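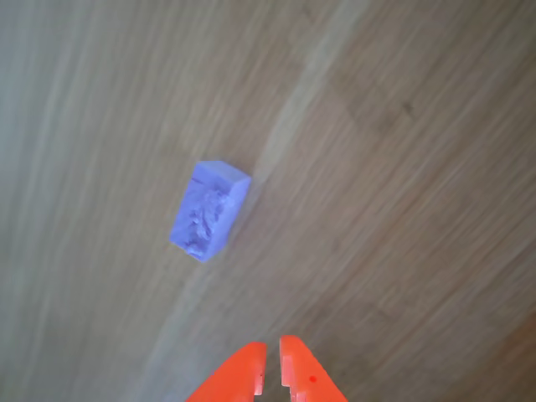
Villus Tremilel door jamb and frame guards

14 Aug 2019
By the Villus trade counter
4 min read
3 comments | 17 shares

Foam guards that clip round a door frame and stay there while the work goes on. No tape, no screws, nothing to scrape off after. Push on, pull off, use again on the next job.

We stock these for builders, decorators and removal firms mostly, but plenty go out to people doing their own house. If you've ever had a bath carried up through a freshly painted doorway you'll know why.

What it is

A C-shaped length of dense lavender foam with a stiff plastic spine down the back. The spine does the gripping. The foam takes the knocks. Each guard is 105 cm long, so two stacked end to end will cover a standard jamb up to well above trolley and shoulder height. Want the full height covered, cut a third one down. A bread knife does it fine, a Stanley knife makes a mess of the foam and you need to go over the spine twice.

Inside face is smooth, so it won't pull at gloss or eggshell. Paint does have to be properly hard though – give it a few days. Fresh paint plus foam pressed against it overnight will leave a mark and we can't refund for that.

Sizes

Narrow – fits walls and linings up to 90 mm. Partition walls, cupboards, older internal doors.
Standard – 90 mm and over, up to most block walls with plaster both sides.
Wide – made to order from the Salazar works, allow a bit longer. Ring first with your measurement.

Measure the full depth of the frame INCLUDING the architrave on both sides. This is the one people get wrong. They measure the lining, order narrow, and it pings straight off.

Packs

Sold in packs of 5 or in a site box of 40. Site box works out a good deal cheaper per length and comes in a carton you can store them in between jobs. Packs can be mixed sizes if you put it in the order notes. Site boxes can't, they come sealed.

Fitting

Wipe the frame down. Grit behind the guard will scratch, same as anything else.
Open the guard with both hands and start at the bottom, tight to the floor.
Push on up the length with the flat of your hand.
Second one goes on top, butted close. Don't leave a gap, thats exactly where the corner of the wardrobe will find.
Door has to be off or propped fully open. It won't close with the guard on and forcing it will bend the hinges.

To take off, pull from the top and peel down. Don't yank from the middle or the spine can crack, specially in cold weather. Keep them in the house the night before if the van's been freezing.

Will it fit stairs?

Newel posts yes, square ones, with the standard size. Not round ones. Not handrails either, we do a sleeve for those (see the Nikgate range, same foam, zip up the side). Spindles – wrap them in blanket, nothing we sell is any good for spindles.

Window reveals are ok on the narrow if the edge is square. Bullnose plaster beads, it sits a bit loose but holds if you're careful.

Cleaning and storing

Warm water and washing up liquid. No white spirit, it eats the foam. Plaster dust brushes off dry. Stand them up or lay them flat, don't stack heavy stuff on top or they open out and loose their grip. If one has gone slack, tie it shut with string for a couple of days and it comes back most of the way.

How long they last depends who's using them. Ours in the showroom have been on and off since April and still grip. On a busy site expect to bin the odd one.

Not suitable for

Fire doors that need to stay closing. Outside use for more than a day or so, the foam soaks up rain. Anything hot – keep heat guns and blow lamps well away.

Delivery and returns

In stock sizes ordered before midday go out same day, weekdays. Carton is bulky but light, driver may leave it in a porch unless you say otherwise. Unused packs can come back within the month, in the wrapping. Cut lengths can't come back. Collection from the Villus counter is free, bring the order number.

Trade accounts – same prices as the board and floor coverings, discount comes off at the basket once your logged in.

Comments (3)

Do the wide ones come in fives as well or only the box?

Reply from Villus: fives are fine, just ring with the size.

Had the standard on a hallway refit, took a hell of a whack from a cast iron radiator and no dent in the frame. Guard's got a bite out of it now but still using it.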